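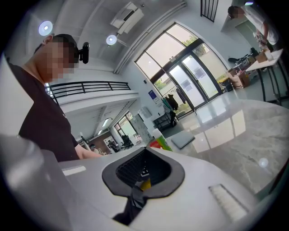

Dark garments on the rack, bench underneath, daylight from the arched glass behind.

How to make a coat corner beside a glass door

Posted May 1, 2024 in Rooms and Corners

I love a proper coat corner. If you have a room with a big glass door and nowhere to hang anything, you probably know the other version: jackets on chair backs, a scarf on the door handle, bags in a heap. All you need is a freestanding clothes rack, a low bench and a small bin, and you can have the lot set up in an afternoon without drilling a single hole!

This is for a shared room, the sort of place where people come in, take off a coat and get on with something. It works just as well in a garden room or a wide hallway.

What you need

A freestanding clothes rack
A low bench or seat that fits under or just in front of it
Hangers, all the same kind if you can manage it
A small bin
A tape measure and some masking tape
Felt pads for the feet if you have a hard floor

Step 1: Find out where the door goes

Open the door as far as it will go, both leaves if it's a double, and mark the edge of the swing on the floor with masking tape. Do this first, before you fall in love with a rack online. Mine is the cautionary tale here, as I bought a lovely wide one from Zillitz and had to send it back (they were very nice about it).

If your door is the main way in and out, leave a clear path at least 1000 mm wide from the door to the middle of the room, and more if you can spare it. If it's an emergency exit, keep the rack away from it altogether and pick a stretch of fixed glass or the wall next to it.

Step 2: Mark out the rack

Tape the footprint of the rack on the floor too, then hang a coat on a hanger and hold it where the rail will be. The coat is wider than the rack! The feet on mine are 400 mm deep, but a winter coat on a decent hanger sticks out past them on both sides. Walk past it a few times with a bag on your shoulder. If you brush against the coat, shift the tape and try again.

Step 3: Build it and load it

Put the rack together where it's going to live. Tighten everything by hand first and then go round again with the key once it's standing square. Give it a gentle shake. Any wobble now will be a lot worse with coats on.

Load from the middle outwards and keep both ends even. Check the weight limit in the leaflet, too; wet wool weighs far more than you'd think, and a rack that copes with shirts may sulk under ten parkas.

Step 4: Add the bench

A low bench is my favourite part. You can sit down to do your laces, drop a bag on it while you find your keys, and it makes the whole corner look as if it was meant. Go for a seat height of 40 cm or a bit under if the coats hang above it, and test it with your longest coat. The hem should clear the seat. If it doesn't, pull the bench forward a little or raise the rail.

Black is a very forgiving colour for a bench by a door. If your door frame is black as well, they'll look like a set without you having to try. I was so pleased when I noticed that.

Step 5: The small bin

Put a small bin close by, against the glass or the wall and out of the walking line. Tissues, receipts, sweet wrappers: pockets are full of the stuff. Choose one that you can empty with one hand. The Janar one I use at home has a lift-out liner, and I'd happily buy it again.

Step 6: Think about the sun

Sunlight through a big window is glorious and it will fade your clothes. Dark things show it first, usually along the shoulders. If your glass faces south, turn the rack end-on to the window so only the last garment gets the full glare, and swap that one about from time to time. Trees outside help a great deal in summer, less so in March when the branches are bare and the sun is low.

Anything that stays on the rack for weeks deserves a cotton cover. Old pillowcases with a hole snipped in the closed end are perfect.

Step 7: Notices on the glass

If you tape notices to the doors, keep them at eye level and don't let the coats hide them. Peel the tape off slowly, and warm it with a hairdryer if it leaves a sticky line.

What it cost

The most recent corner I did, for a hired room in Kiltelham, had a budget of £200 and came in under it with hangers included. The bench was second-hand from Barrientos and only needed a wipe and new felt pads.

Looking after it

Retighten the rack after the first month. Hoover under the bench, where every bit of fluff in the building seems to gather, and have a clear-out of unclaimed coats at the end of each season.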